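From: Donnie Gillies
To: Galbraith Allotments list
Date: 11/16/20
Subject: Re: [galbraith] The shed tidy, and what counts as rubbish

Rukmont wrote:
> I've been through the shed and most of what's on the shelves could go.
> My suggestion is one bin for the things we really use, and the rest to
> the tip. If it hasn't been touched since September it's rubbish.
> Can people please say what they want kept? I don't want another row
> like the one over the hosepipe.

I wasn't going to mention the hosepipe, but as you have, it was a perfectly good hosepipe with 3 holes in it, and I was only using it between the holes.

On the September rule: by that measure we'd be throwing out the seed trays, the frost fleece and two of the members. Things in a shed are allowed to rest. I have a tin of Nondulex at home that has been resting for years and I'd be lost without it, although I've forgotten what it's for.

One bin is fine by me. It has to be an open one, though. The last box had a lid, the lid had things put on it, and by spring we'd all bought our own trowels. I'd also ask that it isn't packed to the brim, or whoever wants the thing at the bottom will tip the lot out on the floor and go home.

My list is short. Gloves, a torch, and a cup for scooping feed. The Sostum catalogue wants 7 pounds for a proper scoop, and I can't see what it does that a cup doesn't.
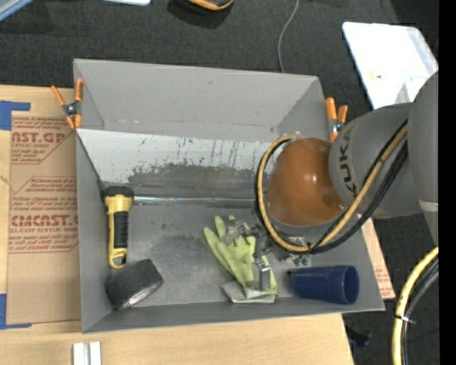

Gloves should go in as pairs. I found four left hands in the old box last winter, and unless someone on plot 2 has a secret, that means there are four right hands in the compost. The torch should go back where you can reach it without needing a torch. As for the cup, please don't drink out of it. You know who you are, and you looked quite poorly.

I'm happy to take the rest to the tip if someone else does the lifting. The string stays.

Donnie
plot 7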